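Visit to the Clenska blanket mill, open day in Stistgate

In February I wrote to the Clenska mill to ask if visitors can come inside, and they answered very kindly that I should wait for the open day in summer. So in August 2018 I took the early bus to Stistgate. The trip is longer than the map makes you believe, and the last part goes along the river with many curves.

The mill stands behind the old freight station. At the gate you get a paper badge and a small bag with ear plugs. I was put in a group of 15 people, mostly families from the town, and our guide was Natsumi Oda, who works in the finishing department. She speaks slowly and clearly, which I was thankful for - the machines are loud.

We began in the yarn store. The cones are kept on high shelves by color number, not by color name. I asked why and she said that every customer has a different idea of what "rose" is. The number on the cone nearest to me was 2938, a kind of dusty pink, and she told us that this one is used mostly for children's bedding.
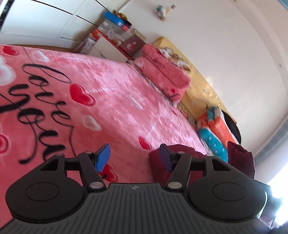
After the store comes the knitting hall. Clenska does not weave its soft blankets, it knits them, and the pile is made in the same step. A round machine makes a long tube of fabric, and later a blade opens the tube along one side. I had always thought that a blanket is made flat from the beginning. The oldest machine still running has the name Uchida painted on its side in white letters, and the workers call it by this name, as if it was a colleague.

The finishing room was the part I liked best. The fabric goes over brushes, then under a spiral knife which cuts the pile to the same height. Mrs. Oda let us touch one piece before the cut and one after. The first feels a little like a wet dog that has dried, the second is really smooth. They can finish around 400 blankets in one shift, if the fabric behaves well.

There was a long explanation about washing. Cool water, little soap, no softener, and shake the blanket before you hang it. A lady in our group did not agree about the softener and they discussed it for some minutes.

At the end we came to the shop, where the seconds are sold. The Denden series was almost gone when we arrived. I bought a gray one with a small fault in the hem.

The canteen sold soup and plum cake until three o'clock. The cake was very good. For the way back, please check the bus times at the gate, as the one printed in the leaflet was the old one and I waited a long time.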